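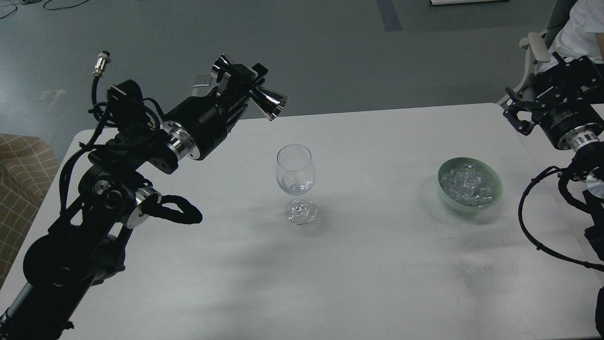

I do not understand why every dessert must now have its own official day. The bakery Gelano in my street announces a new one each week, and in May I counted 6 of them, with three only for custard. A good dessert does not need a date. When I eat at home I put a small amount of water in a wine glass on a white table, cut a slice of almond cake, and this is already a celebration for me.

My neighbours say that such days are harmless – and perhaps they are. But last year Gelano baked 500 custard tarts for one morning, and at closing time many were still on the shelf. I would prefer that they bake fewer and do it well. The plain almond cake, which has no day at all, is still the best thing they sell.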